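Home | Notebook | Bench | Stores | Repairs | Log in

Friday, workshop notebook

I finally sat down with the Ramora receiver again this morning, with a large coffee and the good lamp, and I'm writing it all out while it's fresh so that Eskil doesn't have to dig it out of me later. The complaint, for anyone joining in the middle, is that it hums. It's a low hum, it comes up after the set has been on for a while, and turning the volume all the way down does nothing to it. That last bit told me to leave the audio stage alone and go to the power supply first, and I did go there first, more or less, after a detour to clean the switch contacts (they were filthy, so I don't regret it).

The supply should sit at 240 volts on the main line. It came up nicely from cold and then sagged as the set warmed, and the hum grew right along with the sag. Both of the old filter capacitors have a bit of a bulge on top. I should have looked there before I touched the switch!
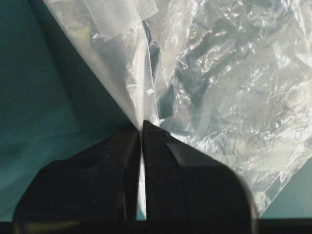
I pulled the first capacitor and put a new one in its place, keeping the old can on the chassis for looks, the way Holger likes it done. There's plenty of room underneath if you bend the leads early and don't rush. The second one was harder to reach because someone before us had run a thick brown wire straight across the lugs, and I spent far too long being polite to that wire before I moved it.

With both replaced, the line stayed put for the whole of lunch. The hum is very nearly gone - I can hear it with my ear right up against the cloth, and not from the chair.

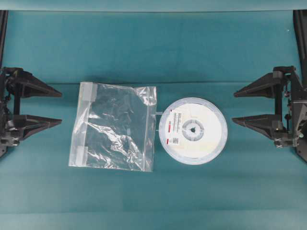
Zip-lock bag and white reel of component tape, on the teal cloth.

What's left is a faint crackle when the tuning knob passes the middle of the dial. I suspect the tuning gang, or possibly the ground spring on the shaft, which looks tired. Holger thinks it's the tube socket, and he has been right about sockets before, so I'll wiggle that one too before I get attached to my own idea.

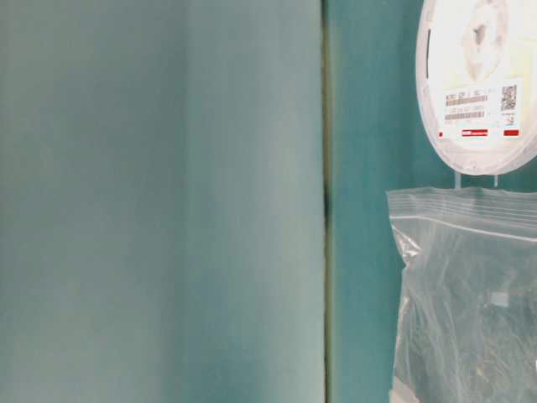
Entry by Holger Sjögren, continued after coffee

Well, I've had my turn, and I'm sorry to say the socket is fine. I cleaned all the pins anyway and gave each one a little squeeze, and the crackle carried on just as before. The spring, though, is a different story. Pressing it down with a plastic stick makes the crackle stop, and letting go brings it back, 3 times out of 3.

There may be a matching spring in the Hultitz parts set, which we kept for exactly this kind of thing. If not, I'll bend one out of the thin bronze strip. It's fiddly work but pleasant enough on a quiet afternoon with the radio on (the other radio, obviously).
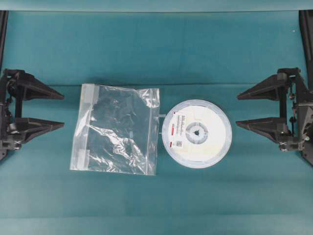
Eskil, please don't put the back on yet. I'd like to run it for a full evening with the meter on the line, and I still want to replace the power cord, which has gone stiff near the plug. The dial lamp works, but it flickers if you tap the case, so have a look at the holder when you're in there.

Left to do: spring, cord, lamp holder, then alignment.

Filed under: Bench notes, Tube radios, Hum and noise
2 comments | 0 shares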